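Golshifteh Soltani
Badminton kit storage, a thread. I run the equipment cupboard for the Tandley club and we changed how we bag the shuttlecocks in December. Notes for anyone doing the same.

1/ Starting point. Plastic shuttles lived in a drawstring sack with the spare grips and the net cord. Skirts got bent at the rim. A shuttle with a bent rim wobbles in flight and goes in the practice box, so the practice box was filling up and the match box was not.

2/ Tubes are the usual answer. They are fine for new shuttles. For used ones they are slow: every shuttle has to go in base first and at the same angle, and people coming off court at 10 pm do not do that.

3/ What we use now is a clear plastic bag with beige trim along the rim and edges. It stands up by itself with the top open, so shuttles can go in one at a time without a second person holding it. Loading is done on a flat white board, where yellow skirts show up well and a crack is easy to spot.

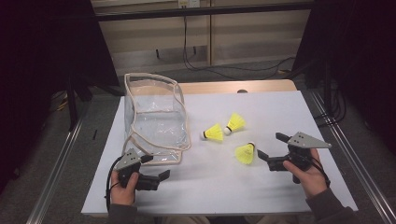 4/ Loading order
Check the skirt first, then the base. Turn the shuttle once and look down into the skirt from the open end. Any split longer than 5 mm and it goes to practice. Splits near the base matter more than splits at the rim.

5/ Put them in on their sides. Do not nest them. Nested plastic skirts grip each other, and pulling them apart is how ours were getting creased in the first place. The cost is volume: you carry fewer per bag. We accept that.

6/ Do not press the top down to close it. Fold the rim over loosely and stop. If it will not fold over, the bag is too full.

7/ On brands. We tried the Oser bag and the Plivero bag. The Oser has stiffer sides and a narrower mouth. The Plivero is softer and the rim slumps after a few weeks, but it is quicker to load. I prefer a wide mouth to a straight rim. Others at the club disagree.

8/ Slumping is cosmetic up to a point. A rim that has folded inwards will catch a skirt on the way in, so run a finger round it before you start and push the folds outwards.

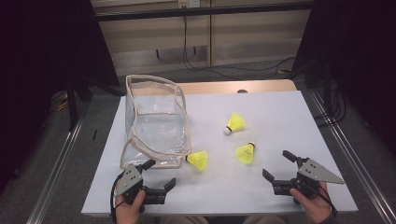 It also helps to keep loose shuttles a little way from the bag while you check them. One lying against the side gets pushed along when the bag is moved, and then you are checking it twice.

9/ Temperature. Plastic skirts go brittle in the cold. Our cupboard is on an outside wall, so in winter the bag comes indoors the evening before a session. Do not put it on a radiator. Clear vinyl softens and the creases set.

10/ Cleaning. Damp cloth, inside and out, then leave it open until dry. No solvent. Someone used a spray on the first bag and it went cloudy – still usable, but you can no longer see the contents, so the main advantage has gone.

11/ Labelling. We tie a Wiriya tag to the bag with the speed colour on it. Stickers on the vinyl left glue behind.

12/ Asked by DM whether this works for feather. I would not. Feather needs the tube, and it needs the humidity kept up. Everything above is for plastic only.

13/ Board size, also asked. Anything flat and pale that leaves room beside the bag. Ours sits on top of an ordinary table and is wiped down with the same cloth.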